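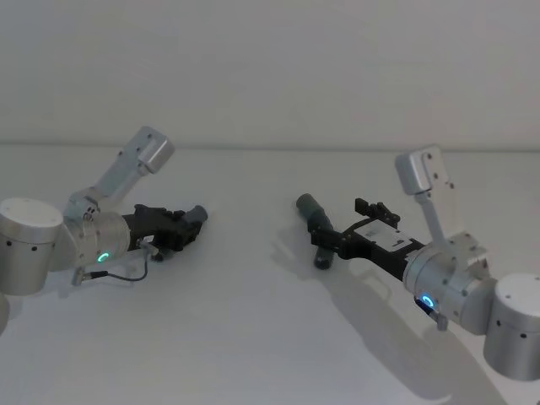 Ticket 802
Site: Wondham, second floor work room
Item: white tabletop, wall side
Opened by: Shazia Hashmi
Assigned to: Rónán Nic Aodha
Status: Closed
Priority: Low

Reported problem
Table rocks when weight is put on the left end. Started after the room was repainted and the table was pushed back toward the wall. No damage to the top reported.

Log

22 Feb 2022, Hashmi
Rock confirmed by hand. Movement is left to right only. Wall paint is the pale gray from the Trakgate order, matte. Please do not drag the table against it.

Nic Aodha
Checked level along the back edge. Left rear foot is 7 mm short of the floor. Locknut on that foot was loose. Other feet tight.

Nic Aodha
Wound the foot down and retightened the nut. Rock reduced, still present under a firm push.

Carré
Same fault on the Soomro tables last April. The floor covering had a seam under one foot. Check for that before adjusting further.

Nic Aodha
Seam found under right front foot. Moved table 2 cm along the wall to clear it. Reset left rear foot. No movement under a firm push at either end.

Hashmi
Tested again after lunch. Stable. Can the top be wiped with the solvent cleaner?

Carré
No. Damp cloth and dish soap only. Solvent leaves shiny patches on a matte finish.

Resolution
Foot adjusted, table moved off floor seam. Seam repair passed to Salim Magesa under a separate ticket.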